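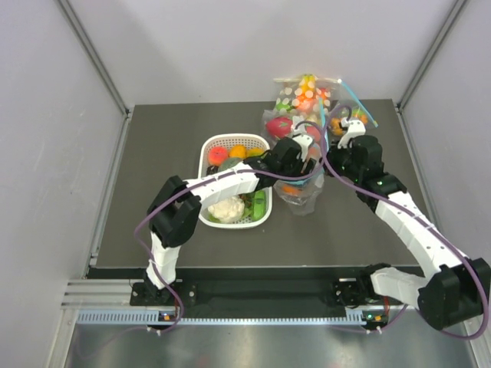
The Pullar store closed in December, and Venla Laaksonen drove to Kesport to clear out her uncle's apartment above it. The landlord wanted it empty by Friday. He had kept her uncle's deposit, 800 dollars, and said the carpet was the reason.

She started with the kitchen. There were two good pans and a drawer of string. In the bedroom closet she found the accordion, still in its case, with a receipt from Somogyi taped inside the lid. He had paid 2,000 for it. She had never heard him play.

A man from the second floor came up to ask if she was selling the table.

"You can have it," she said. "Did he ever play this?"

The man looked at the case. "Sundays," he said. "Early. My wife used to bang on the ceiling with a broom."

"Was he bad?"

"He played one song. He got pretty far into it."
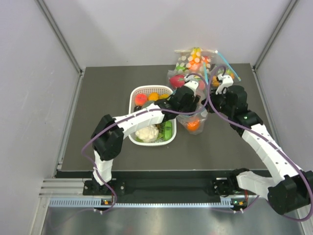
Bags of fruit and a basket of produce on a gray tabletop.

They carried the table down together and had to take the legs off at the landing. When she came back up the rooms sounded different. She sat on the floor and undid the straps - one of them was mended with fishing line - and pulled the bellows open. It made a long, low note. She pushed it shut again and got another.

From below came three knocks on the ceiling.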